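Donex Opens Entries for August Off-Road Touring Weekend at Fakmont

FAKMONT, May 9, 2018 – Donex Touring today opened entries for its off-road touring weekend, to be held in August on private land outside Fakmont. The event is open to owners of road-registered four-wheel drives of any make and age.

Entry is limited to 200 vehicles. Drivers will have access to a network of marked trails across the 1470-hectare Jostora property, graded from easy gravel tracks to steep rock and creek crossings. The harder trails require low-range gearing and rated recovery points front and rear. Vehicles without them are welcome on the remaining routes.

A driver training area will run on both mornings. Sessions cover tyre pressures, hill starts, winching and vehicle recovery, and are included in the entry fee. Places in each session are limited to 20 and should be booked with the entry.

New this year is the Sekiguchi Loop, a full-day route along the northern ridge of the property. It links several older logging tracks and returns to camp by the river flats. The loop will be driven in small convoys, each with a lead and a tail vehicle supplied by Donex. A UHF radio is compulsory on this route, and a limited number of handheld units will be available for hire at the gate.

A display of older four-wheel drives will be set up beside the main camp. Owners who wish to show a vehicle should tick the display box on the entry form and attach a short note on its history. Display vehicles may also be driven on the trails.

Unpowered camping is included for both nights. Hot food and coffee will be sold on site, and drinking water is available at the camp. Fires are permitted only in the pits provided, subject to local restrictions at the time. Dogs must be kept on a lead and are not allowed in the training area. 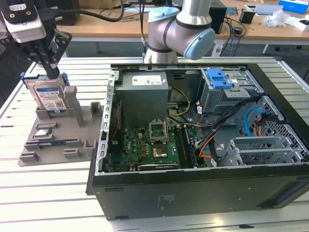
A robotic gripper holds a hard drive upright in a grey fixture tray.

Entries close when the field is full or at the end of July. The fee covers one vehicle, its driver and passengers. Cancellations made before entries close will be refunded in full. Entry forms, vehicle requirements and trail gradings are available from the Donex website and by mail on request.

About Donex Touring
Donex Touring organises four-wheel-drive events and driver training for private owners. The company has run trips since 2000 and is based in Fakmont.

Media enquiries: Donex Touring, Events Office, Fakmont

– ENDS –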